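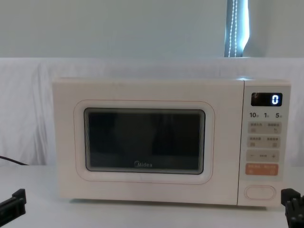
Motow Releases Version 2 of Its Rallis Teleoperation Kit for Two-Arm Task Recording

CIKORWOOD, Thu 1 October -- Motow has released the second version of Rallis, its kit for recording household and light bench tasks on two-arm robots under remote control. The release covers the operator station, the recording software and a revised set of task sheets for kitchen appliances.

With Rallis, an operator moves a pair of hand-held leader arms and the robot's arms follow. Joint positions, gripper opening and video from a chest-height camera are written to one file on a shared clock. Version 2 adds wrist force to that file and lets the operator mark the start and end of each step with a foot pedal.

The appliance set opens with the countertop microwave. Operators are asked to record each contact with the control panel or the door release as a separate step, starting from a resting position with both grippers low and clear of the door. A step is kept only when the operator confirms it at the pedal. Unconfirmed steps stay in the file under their own label and can be filtered out before training.

"Pressing a button is a short motion with a very small target," said Amparo Soler, head of teleoperation at Motow. "Most of our changes concern the last 12 millimeters of travel. The operator needs to feel the panel, and the file needs to show when contact was made."

The microwave runs on its household power cord and has not been modified. Motow recommends a plain white backdrop behind the appliance for the first recordings, with more varied settings added in later sessions.

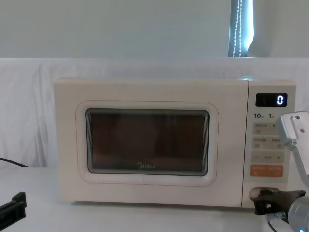

Can a task be shown by hand as well as by remote control?

Both methods are supported. In hand-guided mode the operator holds the robot's wrist and moves the arm directly, with the motors compensating for its weight. Motow advises remote control for work on small buttons, where a hand on the wrist can block the camera's view of the panel. Hand-guided files use the same format and may be mixed with remote ones.

Rallis version 2 ships with 69 task sheets and over 2000 recorded steps, the latter supplied for checking playback. Files made with the first version can be converted with a command-line tool included in the package. Wrist force will be blank in converted files.

Existing customers may download the software now. The foot pedal is sold separately and connects through the Torner interface box -- units already in the field need a firmware update before the pedal is recognized. Hardware orders placed this month will ship in January.

Technical questions should be sent to the Motow support desk in Cikorwood.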